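## 3. Good Practice for Two-Arm Table Work

Welcome to the fun part! By now both arms are clamped, powered and talking to the controller, so this section covers the habits we'd love every Wasside user to pick up from day one. They apply to every table task in this guide, bowls included.

### 3.1 Before you enable the arms

1. Walk once around the table and tug each clamp. If one moves, tighten it now.
2. Check that every cable has enough slack for a full shoulder turn – slowly, by hand, with motor power off.
3. Agree out loud who holds the stop button. That person does nothing else during the run.
4. Set the speed limit to level 2. Level 6 is there for later, and you'll enjoy it more once you know your layout!

> **Caution:** Keep hands, sleeves and lanyards off the tabletop whenever either arm is enabled, even if it looks parked.

### 3.2 Sharing the middle of the table

The center is where two arms get really useful, and it's also where they meet. Our rule at the Eldale lab is simple: one arm owns the object, the other waits its turn.

1. Name the owning arm in the task file before you start.
2. Let the owning arm close on the object first.
3. Bring the second arm in with its gripper empty, and stop it short of the first.

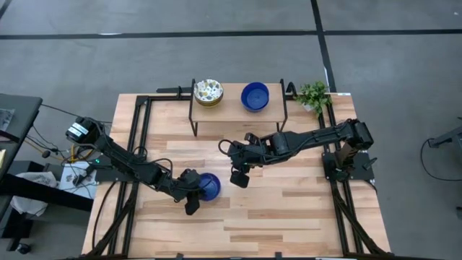
4. Hold both arms still for 3 seconds, then look at the gap from the side as well as from overhead.
5. Go on only if you'd be happy to see that gap again on every run – and if you wouldn't, back the second arm out and edit its waypoint.

**Note:** Rims are great grasp points for light plastic bowls, but a hard squeeze can tip them. Start with low grip force and work up.

### 3.3 Keeping a log

Write down every stop, including the silly ones. Princess Pangilinan keeps the shared log for the Eldale and Sermont tables, and reading it is a terrific way to learn. Replace the gripper pads after 1000 closes and enter the change on the same page.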